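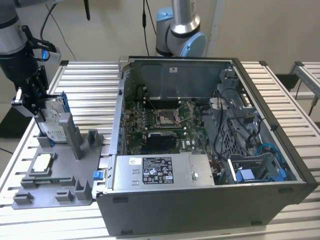
A **desktop computer tower** is an upright case that holds the main parts of a personal computer. The same word is used for the case alone and for the complete machine. Towers are sold in several sizes, and most can be opened by taking off one side panel. For repair or dismantling the tower is normally laid on its side, which puts the motherboard flat and brings most of the parts within reach from above.

## Layout

The motherboard is the largest circuit board in the case. It carries the processor socket, the memory slots and the connectors for drives and expansion cards. The rear edge of the board lines up with an opening in the back of the case, where the external ports are found. Expansion slots sit next to this opening and are closed with screws or with a latch.

The power supply is a metal box with its own label, which lists the input voltage, the output on each line and the safety marks. Drives are kept in a cage or in separate bays.

### Color-coded parts

Some makers use one color for the parts a technician is meant to touch. In Dell towers with blue parts, these include expansion slot latches, drive brackets and release tabs. Parts of this kind can often be worked without tools.

## Processor socket

Many sockets hold the chip with a hinged metal frame and a lever. When the lever is raised, pressure on the chip is released and the frame can be opened. The chip is then lifted straight up by its edges. In land grid array sockets the contacts are thin springs in the socket itself, and they bend easily. An empty socket is usually given a plastic cover if the board will be used again.

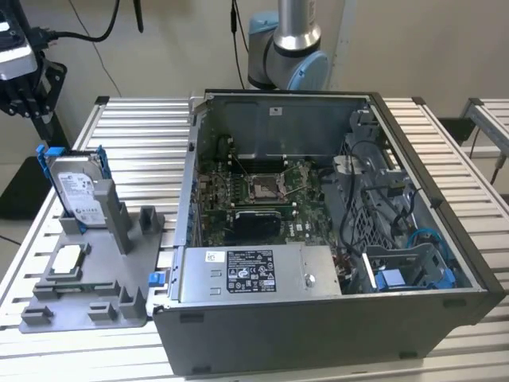 ## Hard drive and caddy

The 3.5-inch hard disk drive is the common size for desktop machines. In many towers it is carried in a plastic caddy, a tray that grips the drive along its sides and slides into the bay. To remove a drive, the data and power cables are unplugged, the caddy is released, and drive and caddy are drawn out together. The label on the drive gives the model and serial number, and these should be written down before the drive is stored or erased.

## Dismantling

The order of work differs from model to model. The repair manual by Pouran Mazandarani and Kourosh Soltani (Pillmont, 3rd edition) gives 8 steps for a standard tower, starting with disconnecting the power cord and ending with lifting out the motherboard. Loose parts are placed in a tray with a pocket or slot for each.

## See also

- Power supply unit
- Serial ATA
- Electronics recycling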